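What the laundry pile is teaching us about throwing out data

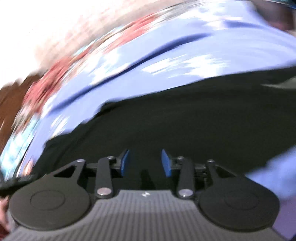

Nahuel Ledesma wrote back after the last issue asking why we keep the blurry stretches at all, and whether a policy trained on them wouldn't just learn to be sloppy. Fair question! I had the same one in June, and so did Houda, and we spent longer on it than I'd like to admit.

So we ran it both ways. Same task (pick up a piece of cloth, fold it once, let go), same 1000 demos collected with the hand-held gripper, same network. For version one, Sajib wrote a filter that scores every bit of video for sharpness and drops whatever falls under the line. Version two got everything, smears and all. Then each one had 132 tries on the arm over at Cesmont, with cloths it hadn't seen in training.

I'd put my money on the clean one, and I lost a coffee over it. The filtered policy got 88 folds. The unfiltered one got 12 more, and most of the difference came in one spot: the swing between letting go of one piece and heading for the next. If you cut out the fast parts, the policy has hardly ever seen a fast part, so when the view starts sliding past it slows way down, or hovers, or (my favorite) goes back to the cloth it just put down.

Some caveats, because Macarena will write in if I skip them. It's one task and one room. The filter was pretty blunt, and a gentler one might do fine. We also had black fabric in the mix, which scores low on sharpness even when you're holding dead still, so we were tossing plenty of perfectly good grasps along with the blur. I think that last bit explains more of the gap than the motion does, but I can't prove it yet.

Next up is a run where we keep all the blur and only drop the demos where somebody fumbled the cloth. Milagros is going through those by hand, poor thing, and she's hoping to be done by Tuesday. If you've tried something like this with towels or bedding, hit reply, I'd love to compare notes.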